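# Refurbishing a Dell tower: strip everything or leave the board in?

**solderandtea** · 25 Apr 2024

I've taken on a batch of 19 old office towers from Unnithan. They all need a clean, memory checked and fresh paste under the processor heatsink. My plan was to leave the board, power supply and drive cage where they are and only take out the chip and the memory. Is that enough, or should I be stripping them to bare metal?

**limen_bench**

Enough for most. Lay it on its side, panel off, blow it out, do the socket and the slots. I only pull the board if there's rust or a swollen capacitor.

**Provotell_Kev2**

Disagree. Dust packs in behind the drive cage and you won't shift it with the cables in the way. Full strip takes me 10 minutes more per machine and I don't get them back.

**solderandtea**

Cables are my worry too. I'd rather not unplug the lot if I can help it. One of them on the bench: 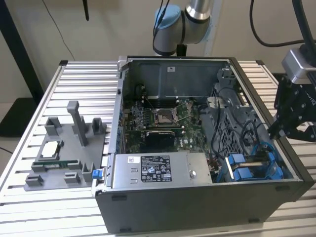
*Side panel off, chip and a memory module in the holder on the left.*

The blue catches are handy. My question now is the socket. Do you close the lever while the chip is out?

**limen_bench**

Yes, if it's going to sit for more than a minute. Plastic cover on as well if you've got one. Bent pins are the one thing on these boards I won't try to fix any more.

Good idea having a proper holder for the parts. I used an egg box for years.

**greyfascia**

Egg box is fine for memory. I wouldn't put a processor in one.

On the power supply, I'd take it out whatever else you do. It's a few screws. Don't open it, just blow through the vents outside and hold the fan still.

**Provotell_Kev2**

If the power supply is coming out and the drives are coming out, you're most of the way to a full strip. Just saying.

**limen_bench**

You aren't, though. The board is the slow bit.

**solderandtea**

Right, I'll do 2 the full way and time them against the rest. Paste is from Closia, the big tube, so there's plenty. Does anyone bother removing the graphics card before working on the socket?

**greyfascia**

Always. It's in the way of your hand and it'll want dusting underneath.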